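Markarcombe House Guide
Section 4: Folding a shirt on the bed

Every room has a bed and no room has a table, so the bed is your folding surface. These steps cover button-up shirts. For sweaters see Section 5, and for fitted sheets see a professional.

Before you start

1. Clear the bed. Pillows, phone, laundry bag, yesterday's mug.

2. Pull the fitted sheet tight at all four corners. The corner against the wall will come loose again while you are doing the other three. Go back to it once. After that, let it win.

3. Smooth the sheet from the middle outward with the flat of your hand. Long shallow creases are fine. Lumps are not, as you'll press them straight into the shirt.

Note: The sheets in the Praltmont wing are a size bigger than the mattresses. We have 224 of them and they are staying.

Laying out the shirt

4. Do up the top button, the bottom button and one in between. People who do up every button are welcome to, but breakfast ends when it ends.

5. Lay the shirt on the half of the bed nearest you. Reaching across the mattress is how Wanpen Nakpan came to write the back-care page (Section 11).

6. Spread the body until it lies more or less flat, then stand the collar up with your fingers and let it fall back into its own fold.

CAUTION: Empty the chest pocket now. One pen can reach a shirt, a sheet and a mattress in a single afternoon. The charge for a mattress is 700, and we've heard the story about the pen being there when you arrived.
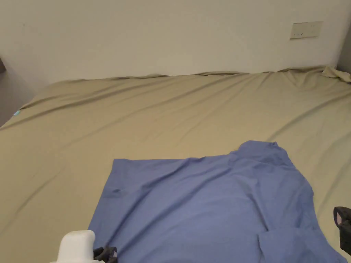

7. Work the wrinkles out toward the hem. Tug lightly at the side seams, and don't iron with your forearm. It feels effective and leaves a second set of wrinkles at an angle to the first.

8. Turn the shirt face down, keeping hold of both shoulders. If it was face down already, congratulations, you are ahead.

9. Fold one side in to the middle of the back and lay the sleeve down along it. Repeat with the other side. They won't match. Aim for cousins.

10. Fold the hem up to the middle, then again to just under the collar. Turn the whole thing over and put it on the shelf before you sit down on the bed.

Note: Any dark spot you find while folding goes back to the laundry room with the shirt. Duangjai Kaewkla handles stains and would like them before they've been scrubbed with hand soap.

Hangers are in the hall closet, top shelf, behind the spare blankets.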